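ROB 203: Robot Cell Practice
Handout 14: Setting up the wrist camera and gripper in the simulated kitchen cell
Instructor: Hadiza Idahosa, Room 416

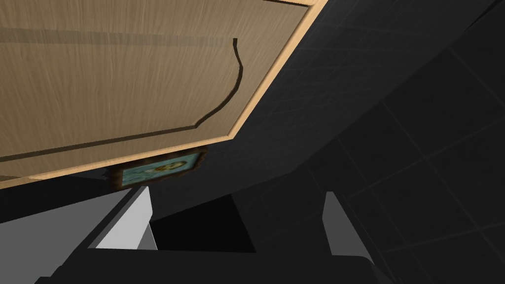
Do this setup before any reach or grasp exercise in the Tagle cell. The simulated arm takes its settings from your own cell file, and last term's files will not load cleanly. Copy the blank one from the Sikano folder and rename it with your initials.

1. Gripper check
Open the jaws fully with nothing between them. Both fingers should show in the wrist view, one on each side of the gap. If only one shows, the camera offset is wrong. Fix the offset in the cell file and reload. Do not correct it by turning the wrist joint.

Close the jaws at low speed and open them again. Write down the finger position at each end of travel.

2. Camera check
Tilt the wrist up toward a cabinet panel and stop. At a steep angle the panel edges and the grooves in its face run diagonally, and students often take this for a bad mount. Bring the wrist level before you judge camera roll.

The dark tiled wall gives weak edges. Use the border of the wooden panel for alignment. Leave the exposure at 55 until the check is finished.

3. Clearance
Jog upward in small steps with the fingers leading. Collision warnings must be on. The usual fault is a finger length left at zero, and the arm then passes into the panel with no warning at all.

4. Saving
Save the home pose last. If you change the finger plates later, repeat sections 1 and 3.

Hand in the cell file and your two finger readings. The August lab at Jirkcombe uses the same file on the real arm, so keep a copy.

Reading: Bornanine cell manual, chapter on tool frames.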